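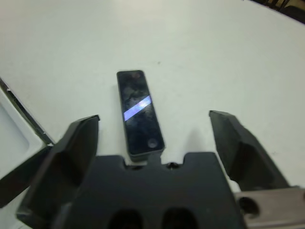 Plum Shrub Questions, All in One Place

I get a lot of mail about my plum shrub (the drinking vinegar kind, no gardening involved!), so I finally sat down and answered the things you ask me most.

What is a shrub, anyway?
It's a sweet and sour syrup made from fruit, sugar and vinegar. You pour a little in a glass, top it with fizzy water and plenty of ice, and that's your drink. My neighbor Jozefína Slanina got me hooked on hers when I moved to Skirstead, and I've been making it every September since.

Which plums should I buy?
Whatever is ripe and smells good. I like the small dark ones best, but I've used yellow plums and they were lovely too – just a bit milder. Soft spots are fine, cut out anything moldy.

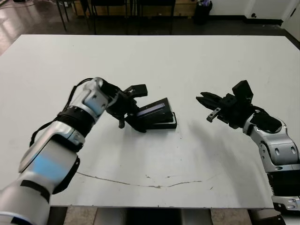
How much of everything do I need?
Equal parts by weight is the easy way to remember it. For one batch I use 30 ounces of pitted plums, 30 ounces of sugar and the same of vinegar. That's a lot of shrub, so go ahead and halve it if your fridge is already packed like mine.

Can I use white vinegar?
You can, but it's pretty harsh. Apple cider vinegar is my favorite, and red wine vinegar gives you a deeper, almost grown-up flavor. Check that the label says at least 5% acidity.
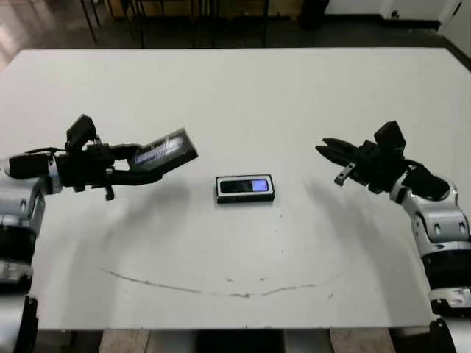
How long do the plums sit in the sugar?
Two days in the fridge, covered. Give them a stir whenever you happen to be in there. You want a good pool of syrup at the bottom of the bowl before you strain it and add the vinegar.

My sugar won't dissolve. Did I ruin it?
Nope! Scrape it all into the jar with the vinegar, put the lid on and shake. I had a stubborn batch last year that took nearly 17 shakes over a weekend, and by Monday morning it was perfectly clear.

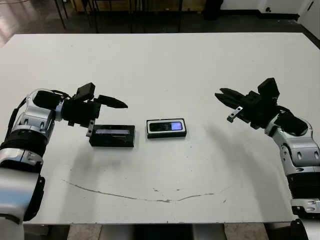

I keep mine in the fridge after that and let it rest for a week before I taste it. It's sharp at first, then it rounds out and the plum comes forward.

Can I put it in a cocktail?
Oh yes. Gin, a spoonful or two of shrub, soda, and a strip of lemon peel. Bourbon works too, if that's more your thing.

What do I do with the leftover fruit?
Spoon it over vanilla ice cream, or stir it into oatmeal. Mine rarely makes it out of the strainer.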